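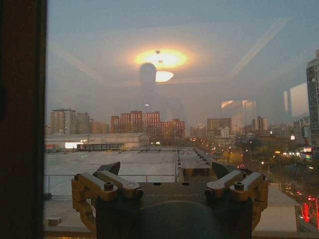

The big window at dusk, city side.

Thread: Sheers on a big window, are they worth it?

kemeys_lodger wrote:
We're top floor at Enwood and the lounge has one very large window. I've been quoted for made-to-measure sheers from Stukura and the salesman says they'll cut glare, keep the room cooler in summer and give us "full privacy day and night". I believe perhaps one of those. Has anyone lived with sheers long enough to say?

draughty_corner wrote:
Day privacy, fine. Night privacy, rubbish. Once your lamps are on and it's dark out, anybody across the road can see you eating your tea. Go down to the street after dark and look up at your own window. Salesmen never suggest that one.

pelmet wrote:
Bit harsh. Depends on the weave. Ours are quite dense and all you get from outside is shapes.

draughty_corner wrote:
Shapes is plenty, thanks. 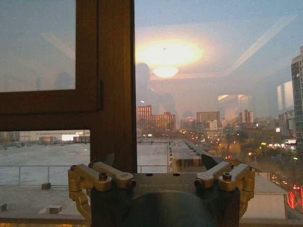

Do sheers keep a room cooler in summer?
A little at best, as the sun has already come through the glass by the time it reaches the fabric. Something on the outside of the window does far more.

kemeys_lodger wrote:
That's what I suspected. The brochure has a chart with no numbers on it, which tells its own story. What about the cost? They want the fabric at double fullness and lined at the sides. I asked what lining does on a see-through curtain and got a long answer with nothing in it.

tog_rating wrote:
Double is standard and I'd not go lower, it looks mean. Lining is a try-on. We paid 130 for a ready-made pair from Stolik and hemmed them ourselves. They've been up 3 years and washed every May. One has gone slightly grey along the bottom, the other hasn't, no idea why.
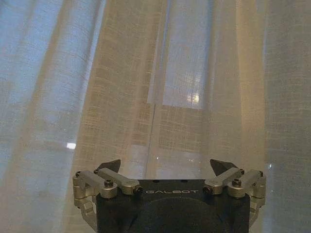

I'd want to know what people think they're buying before they spend that sort of money. Glare is the one claim I'd sign up to. With a sheer hung right across, like the one here, you lose the hard view out and keep a fair amount of light, and if you work facing the window that matters. Everything else is brochure talk. I had sheers in my last place and took them down after one winter, mostly because they trapped damp against the glass and I was forever wiping the sill.
(posted by old_sash)

pelmet wrote:
Damp is your ventilation, not your curtains. Open a window in the morning.

old_sash wrote:
I did open a window in the morning. It was less damp once the curtains came down. Make of that what you like.

tog_rating wrote:
Never had it here, but we're south facing. Could be both of you are right about your own windows.

kemeys_lodger wrote:
Ours faces west so I'll get the worst of the evening sun. Lead time from Stukura is up to 14 weeks by the way, for a rectangle of cloth.

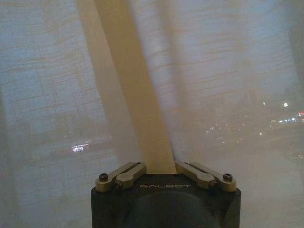

Sheer across, close up.

draughty_corner wrote:
Get the cheap pair and a plain roller blind behind for the evenings. If you hate it you've lost very little.

pelmet wrote:
A blind behind a sheer looks like an office. Get a double track and proper curtains on the second rail.

kemeys_lodger wrote:
Proper curtains on that width would cost more than the sofa. I'm leaning towards the ready-mades. Has anybody had the Stolik ones shrink? The label says 2 per cent and I don't trust labels.

tog_rating wrote:
Wash them before you hem them. Ours came up a bit short on one side.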